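# The sticks table

Every winter I promise to put a page together about the room where we do most of our living, and every winter it slides into spring. So, 10 February 2025, kettle on, finally sitting down to it! This is our kitchen and dining end in Pundoncombe, the bit of the flat where people eat, argue, wrap presents, charge their phones and (for the last couple of years) play with an awful lot of little wooden sticks.

The sticks started with Minoru Tsuji, who came to stay one June and brought a game he called Ko. I have no idea whether that's its proper name. He'd learned it from a neighbour in Hondport, and she'd changed half the rules herself, so by the time it reached us it was already third-hand. You tip the thin sticks out in a heap, take them off one by one without disturbing the rest, and put them away in a cup. We've all been mildly obsessed ever since.

## The table and everything on it

The dining table is polished brown wood and I bought it from Ilona Erdős when she moved to a smaller place. She wanted 149 for it and threw in the delivery, which meant Ilona and her brother carrying it up two flights and then staying for supper. It is a good size and it gets used as a shelf. I've given up fighting that. Whatever comes through the front door lands on it: snacks, boxes, gift bags, somebody's cable, and usually a jacket over the back of the nearest chair when there's a perfectly good hook in the hall.

After the holidays it's worse, obviously. There are always orange-wrapped snacks left over, and I keep thinking they'll be gone by the end of the week.

## The wall

The large plum blossom painting in the gold frame hangs above the table on the white tiles. I get asked about the tiles a lot. They were there when we moved in and I rather like them now - they wipe clean and they throw a bit of light back on a grey afternoon. The plum branch was a present and it was always going to go there, being the first thing I want to look at when I sit down with a coffee.

Next to it are the certificates, with their red-and-gold borders and a pink one up in the corner to break things up. Troels Ásgeirsdóttir reckons they should be in a proper row with a spirit level. Troels is welcome to come and do it!

## The mat

The brown one with the woven pattern of little white dashes has turned out best for sticks. On bare polished wood they skate off in every direction, and a plain cloth rucks up as soon as anyone leans on it. I tried a green felt square for a while (lovely to look at, but it collected every crumb in the house) and went back to the mat.

## The cup

Pink, with a white rim, and it used to be for toothbrushes. I bought it from Plasora, the homeware shop by the bus station, as one of a pair, and its twin went to Jocelyn Campbell, who keeps pencils in hers. The longer sticks stand up in it and lean out in all directions like flowers that have given up.

We did try a tall glass before that. Too narrow, too tippy, and the noise when it went over had the downstairs neighbour at the door.

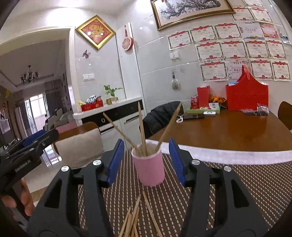

We play to 21 points in this house, with a limit of 7 turns each if it's getting late. Þröstur Damgaard plays to whatever number he happens to be nearest, so agree it before you start. If a stick moves, your turn ends, and "it was the draught" has never once been accepted. Players sit wherever they can find a chair, though the beige cushioned one is the comfy one and it does tend to go to whoever arrives first.

Between rounds somebody puts the kettle on and somebody else waters the little green plant on the counter, whether it needs it or not. I've started asking people to leave it alone. It's in a cream pot with (I suspect) no hole in the bottom, and I'd like it to see the summer.

Jocelyn has asked for a written version of the rules to take home, so I'll type those up next and put them on their own page, along with Minoru's scoring, if he can remember it. If you know Ko under another name, or you have a set where the sticks are coloured, do write and tell me. I'd love to know how the scoring works with those.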